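Section 3. Oiling and first-week care

Applies to all Cuesta dining and work tops, dark and light finish. Read all of it before you open the can.

Before you start

Room should be warm and dry. Windows open. In August do it early, before 9 a.m., the oil skins over too fast in the heat.
Have ready: lint-free cloths, 240 grit pad, Drultard hard oil, gloves.

3.1 Dust the top. Dry cloth first, then one barely damp. Let it dry fully.

3.2 Sand lightly with the pad, always with the grain. Light pressure. You're knocking down fuzz, not taking off wood.

3.3 Wipe again. Dust left in the grain shows up as specks later and you will be back at 3.2.

3.4 Stir the oil. Do not shake. Pour a small puddle in the middle and spread it outward in long strokes.

3.5 Wait 40 minutes. Then wipe off everything that hasn't soaked in. Any shiny patches, wipe agian.

CAUTION: Oily cloths can catch fire by themselves. Lay them flat outdoors to dry or soak in water. Never ball them up in the trash.

3.6 Leave overnight. Second coat same as first, thinner. Dark finishes usually want 3 coats, light ones two.

Note: end grain drinks more. Go over the edges twice. 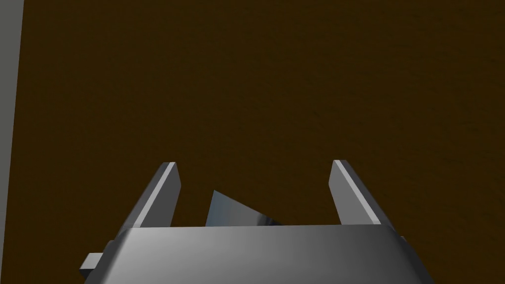 3.7 First week: no tablecloths, no hot pans, no wet glasses. Spills get blotted, not rubbed. Plain water only, no sprays.

3.8 After that, a fresh coat whenever water stops beading. For a busy kitchen that's a couple times a year.

Trouble

Sticky after a day: too much oil. Rub hard with a cloth dampened with fresh oil, then dry cloth, wait.
White ring: heat or water. Light sanding, spot oil, blend out.
Patchy color: one more thin coat over the whole top, dont spot fix.

Refills: ask for part 2479 at any Jeltum counter. Questions on older tops go to Soledad Pastor, ext. 37, have your order slip handy.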